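Why Did the Robot Stop? A Story About a Snagged Wire
By Natália Cunha
Last updated: April
376 shares | 2 comments

Robots can do the same job over and over without getting bored. They can still get things wrong. One afternoon at a workshop called Curkine, a robot with two arms got something wrong, and it took the grown-ups until almost 5 p.m. to work out why.

The robot's job was sorting and packing parts. The parts were kept in yellow bins, and each one had to be picked up and laid in a metal tray. Some were circuit boards. A circuit board is a flat piece with lots of tiny electronic parts joined to it. Some were solenoids, which are small devices that push or pull a bit of metal when electricity runs through them. And some were wire harnesses. A harness is a group of wires kept together so they can be plugged in all at once.

The robot was good with the boards. A board is stiff. If you pick it up by one edge, the other edge comes along too, and it keeps its shape.

Wires are different. Try this with a piece of string. Pinch it in the middle and lift. The ends hang down, and you can't be sure which way they will swing. If the string is in a pile with other strings, you may lift two or three of them together.
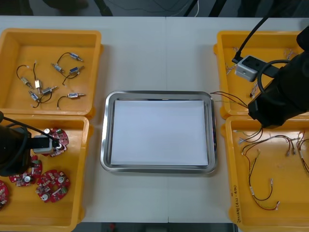

Baptista thinks the wires get blamed too much. Shoelaces are floppy as well, and children learn to tie those, so the real trouble in this story was that the robot had not been told what a tug feels like.

On the day of the fault, one arm closed its gripper on a harness and began to lift. A gripper is the part of a robot that works like a finger and thumb. The connector on the end of the harness had hooked onto another harness in the same bin. A connector is the small plug at the end of a wire.

The arm kept pulling. A person would have felt the tug and let go. This robot had sensors in its joints that could feel a pull, but the limit had been set too high. The wires went tight, the plug popped off, and the harness flew up and wrapped around the gripper. Then the arm did stop, because its motor was working too hard. A message came up on the computer: Error 536.

Nobody was hurt. People at Curkine stay behind a line on the floor while the arms are moving. When something goes wrong, the first step is to press the big stop button. The second is to wait until the arms are still and the power to them is off. Only then may a trained adult reach in. Even a slow arm can pinch a hand, and an arm that looks stopped may only be waiting for its next instruction.

The workers untangled the harness and threw it away, as a wire that has been pulled hard can be broken inside where you can't see it. Then they made some changes.

They lowered the limit, so a gentle tug now makes the arm pause and open its gripper. They put fewer harnesses in the bin at one time. They also taught the robot to give a small shake after each lift, which helps a second harness drop off.

The robot still gets snagged now and then. When it does, it lets go and tries again, up to 2 times, and after that it calls for a person.

879 people liked this page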